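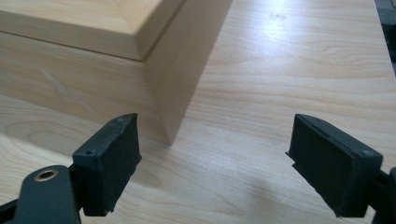 Grellon Compartment Box, Plain Wood: Review

I bought the Grellon because my tea bags and spare buttons had been sharing one drawer for years. It came on a Saturday and has been in use for 7 weeks.

The outside is plain, pale wood with a smooth finish. The lid has a beveled edge and a flat top. It fits over the body evenly and lifts off in one piece, with no hinge to work loose. I would have liked a handle or a finger notch, as it takes both hands to get it off when the box is full.

Inside is a three-by-three grid, nine square compartments with thin wooden partitions. Each one takes a short stack of wrapped tea bags. Buttons, picture hooks and fuses also fit. Anything long does not. Pens are out of the question.
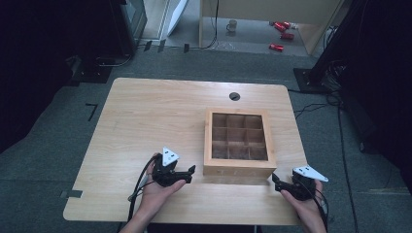 Leonora Baluyot has had hers longer and wrote that the partitions are fine for light things, but she would not keep screws in it. Two of hers started to rattle after a year, and a dab of wood glue fixed them.

I also looked at the Honex, which has a hinged lid and costs more. The hinge would be handy on a low shelf. I kept the Grellon.

Wipe it with a dry cloth. The bare wood marks if you leave a damp cup on it.

We use cookies to remember your settings. Accept / Manage

Contact | © Drikden Home Reviews | Back to top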